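Flavholm home vitamin D test kit: is it worth the money?

I have been suspicious of mail-order health tests for years, so when my sister-in-law swore by this one I paid full price and did it myself. The Flavholm kit costs $80. You prick a finger, fill a paper card, mail it off and wait for an email with your number and a "personal plan."

The finger prick part is fine. The lancets are decent and the card is easy to fill if your hands are warm. Mine weren't, and I used both lancets getting enough blood out. There is no spare in the box. The booklet spends one page on how to do the test and the rest on how tired you probably feel, with a lot of sunrise photos.
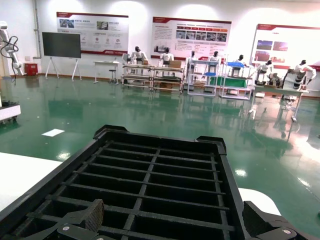
Black crate with a divided top.

My result came back as 33, labeled "suboptimal" in orange type. I had a blood draw at my regular clinic in July, that same morning, and the lab there called its own result normal and left it at that. The two numbers weren't far apart. What differed was the label, and the label is what sends you to the store page.

And there is a store page. The "plan" was a link to Stendness drops, sold by the same company, on a subscription that was already ticked in my cart. I asked support how they picked their cutoff. A person named Dalva Pimentel wrote back politely and sent me a brochure. I asked again for a study, any study, and got the brochure a second time.

I'd also like to know who runs the lab. The box says "processed by our partner Distov" and that is all it says. Maybe they do good work. For this price I shouldn't have to guess.

If you can't get to a clinic and you want a ballpark figure, the test seems to give you one. Take the number to a doctor before you buy anything, and don't start big doses on the strength of an orange label, as too much of this vitamin can hurt you. If your insurance covers a regular draw, get that.

Two stars. One of those is for the lancets. Check your cart for the subscription box before you pay.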